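Bartosz Malinowski
Thu 27 April

1/ Right, I have spent a whole evening reading about how paper gets made and I need to tell someone, so it's you lot. A thread on brown paper, which is far more interesting than it has any business being.

2/ Start with the word. Kraft is German for strength. I'd been saying "craft paper" my entire life and picturing glue sticks and glitter. It's named for being tough!

3/ The strength comes from long fibres, mostly from softwoods like pine and spruce. The wood gets chipped and cooked in a strong chemical liquor that dissolves the lignin (the stuff that glues wood together) and leaves the fibres long and mostly unharmed.

4/ Grinding the wood up mechanically gives you more paper per tree, but you keep the lignin and the fibres get knocked about. Newsprint is made that way. Leave a newspaper on a sunny windowsill and the lignin is what turns it yellow.

5/ And the brown is simply the colour the pulp comes out. White paper has been bleached. Brown paper has been left alone — I find that very pleasing.
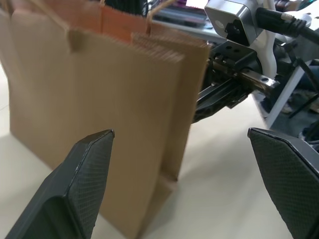 Holov Reading Room, Paper & Print Group

6/ Twisted paper handles deserve a post of their own. A flat strip of paper tears if you look at it funny. Twist the same strip tightly and the fibres grip each other, same idea as spinning wool into yarn. String made of paper, holding up your potatoes.

7/ The folds down the sides are called gussets, a word borrowed from dressmaking, and before that from armour. A gusset was the bit of mail covering the gap at a knight's armpit. I read that out loud to an empty kitchen.

8/ Paper also has a grain! Fibres tend to line up in the direction the machine runs. Tear a sheet one way and you get a nice straight rip, tear it the other way and it wanders all over the place. Go and try it on an old envelope, I'll wait.

9/ All of this started with a talk at our group by a retired mill hand from Flovulmont. He passed round 13 samples and made us guess them by the sound they made when shaken. I got 2. The good stuff rattles, the cheap stuff flops.

10/ I've since started a scrapbook of wrapping paper. It's at nine pages and includes a sheet from a bakery in Bakilana that still smells of cinnamon. Best page by miles.

11/ Next up is a papermaking day in September over at Hotuvholm, old sheets torn up, soaked and pulled on a mould. Bring a towel and an apron. If anyone has a spare washing-up bowl, the deep sort, please message me!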